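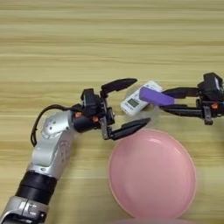
Right, robot bench update, because a few of you asked and I've been hopeless at posting since April.

Both arms are finally bolted down at Estside and talking to the same laptop! They've had a corner of the shared workshop for ages but until last month only one of them would listen to me at a time.

The gripper fingers are on their third lot of screws. I bought a bag of 1000 from Leemans thinking that would see me out (it won't, half of them have gone under the lathe and live there now).

The control code is called Flastum, and no, it doesn't stand for anything. It was a typo in a folder name and now it's in 624 places and I can't face changing it.

Biggest headache this week was the wrists. If the zero point is a tiny bit out at the shoulder, it's miles out by the time you get to the fingertips. I'd line everything up beautifully, go and put the kettle on, restart, and find the left one aiming for a spot in mid-air.
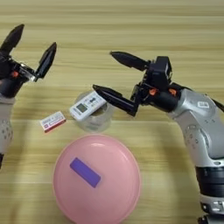
I keep all the practice bits light and a bit rubbish so I don't mind if they get squashed. Remote control, pink plastic, purple block, whatever was in the drawer. The remote is my favourite because it's long and pale and sits at silly angles, so the software has to work for its supper.

Somebody asked about cable runs. Leave more slack than you think! I had mine lovely and tidy along the arm and the first big elbow bend yanked the plug straight out. Loops look messy but I've stopped caring.

Next job is getting the 2 arms to pass something across without one of them snatching. I've slowed everything right down and it's like watching very polite tortoises.

The logger has saved more than 3000 little moves so far and I still haven't written anything to search them, so that's my evening sorted.

If anyone local has a spare Omari power supply they'd part with, give me a shout. Mine has started humming and I don't like the tune.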